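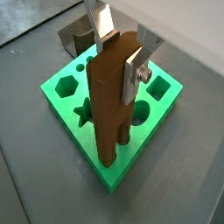
You do realise they will sell him in the summer whatever he signs, wrote a reader under my last post, and I have been chewing on it ever since, mainly while I should have been doing the washing up.

The "him" is our left-back at Vadbridge, who put his name to a new contract on Thursday after a wait that began in February. That month the club website told us talks were "progressing well". Then it told us nothing at all, apart from a great deal about the new away shirt, which is the colour of weak tea and has Koltex written across the stomach.

My first feeling was relief. My second was to look for the length of the deal, which was in the fourth paragraph, below a quote about how the lad had always felt at home here. Two years. A club that thinks it is keeping a player gives him four. Two years is what you give someone when you'd like a decent fee for him next June and don't want to be caught out as you were with the last one, who walked off to Stetodari for free and scored against us on his second appearance there. He didn't celebrate, which I found more annoying than if he had.

So the reader may have a point. I still think the deal is a good one, and I'd have signed it.

He is the only defender we have who can pass forwards without looking as though he's posting a letter. He started every league match after Christmas, including the one at Cusi where the pitch had a slope you could have sledged down, and he made 8 goals over the season. The next best defender made none, unless you count the ones he made for other people. Take the left-back out of that side and we finish 12 places nearer to somewhere I don't want to spend a Saturday.

The money is another matter. The local paper reckons he's now the best paid player at the club, and the forum has gone off like a kettle. A man who has apparently held a season ticket since the dawn of time says no full-back is worth it. Perhaps not, but the same man wanted us to pay more for a striker who has had six clubs and one good knee.

What bothers me is the rest of the squad. There are three others out of contract next summer, both goalkeepers among them, and they can all read a newspaper. If you've made your left-back the yardstick, expect everyone's agent to turn up with a ruler. I'd want the younger keeper tied down before the first friendly. The older one can probably be had for a testimonial and a parking space.

There's also the question of who plays in front of him. Last season it was a different winger most weeks, and he spent half of every match pointing at the place where one ought to have been. Spend a little there and he might look worth every penny. Leave it as it is and we'll be paying top wages for some very expensive pointing.

Anyway, to the reader: you might be right, and if he goes next June I'll expect a comment saying so, in capitals. Until then I get to watch him for at least another season. I've renewed my own deal, one year, same seat behind the pillar, no signing-on fee. The club shop had 500 of the tea-coloured shirts in when I went past to pick up the card. I bought a mug - the old badge, slightly reduced.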